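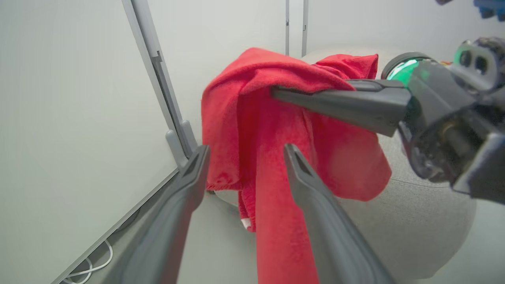 ## Towel handling: where we are

Teaching the two-arm station to handle towels is now the main job on the Jadeck project. The operator drives both arms by remote control, and every run is saved as a demonstration. As of Sunday, August 19, 2018, we have 896 usable runs, nearly 40 hours of driving.

The handoff is still the slow part. One arm holds the towel up on a finger while the other comes in from below with its fingers open. Amirhossein Heydari asks operators to pause before closing the grip -- runs with a rushed close have been hard to train on.

Orla Ó Briain has rewritten the labeling guide. Mark the start of the grasp and the release as separate events, and flag any run where the towel was dropped. Please use version 2 from now on.

Driving slots at the Tierney bench are open on weekday mornings. New operators need to do the practice session first. Write to Orla to sign up.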